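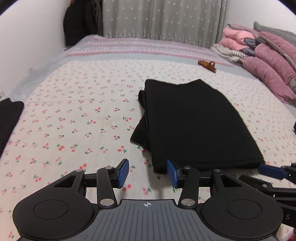 Why do folded T-shirts come undone when they are moved from the bed to the drawer?
The usual cause is an outer layer that was not tucked under the fold. A sleeve or side panel left hanging catches on the next item and pulls the stack open. Fold both sides fully inward before the first crosswise fold, then lift from underneath with a flat hand.

Which side should face up when folding begins?
Lay the garment front side down, neckline away from you. The front then ends up on the outside of the finished fold, and prints or pocket details can be read in the drawer.

How wide should the finished fold be?
Measure the inside width of the drawer and divide by the number of columns you want. The Ornby chest of drawers has a usable inside width of 31 inches in the top two drawers. Three columns of 10 inches leave one inch of clearance in total. Fold everything in a column to the same width, including items that could be folded smaller.

Can I fold on a mattress, or do I need a table?
A made bed works if the sheet is pulled tight. A soft surface gives under hand pressure, so creases set less sharply than on a table. Smooth each layer outward from the center with the side of the hand. Remove the comforter first. A fitted sheet with a small print, such as cherries or dots, has no effect on the fold, but stripes or checks can be used as a guide for straight edges.

How do I keep lint off black clothing?
Wash dark items separately from towels and fleece. Fold them on smooth cotton, not on a blanket. If the bed has been slept in, shake out the sheet or go over it with a lint roller before laying dark knits on it. New sheets in strong colors should be washed once before any clothing is placed on them.

Is a T-shirt folded differently from a knit top?
The sequence is the same. A knit top with any stretch should be folded one time fewer, as the layers are thicker and a tight fold leaves a ridge. Heavy sweaters are folded once lengthwise and once across, and stored flat.

The bottom hem never lines up. What am I doing wrong?
Check the side seams. On many inexpensive shirts the body twists after washing, and the seams run toward the front or back. Align the hem and let the seams fall where they will. If you align the seams instead, the hem will be uneven in every later fold.

Should clothes be stacked or filed upright?
Filing suits drawers between 5 and 8 inches deep. Stacking suits open shelves. For the Skeststead shelf unit, limit each stack to eight T-shirts or four sweaters. Taller stacks lean and compress the items at the bottom.

Do I need dividers?
Dividers help in a drawer that is less than two-thirds full. In a full drawer the clothing supports itself. The Oprea divider set contains 2 long panels and four short ones, and can be trimmed with scissors.

How long can folded clothes stay in storage?
Cotton can stay folded for a full season. Refold along different lines when seasonal items are changed over in September. Make sure everything is fully dry before it goes into a closed box.

Page last updated Monday, April 22, 2019.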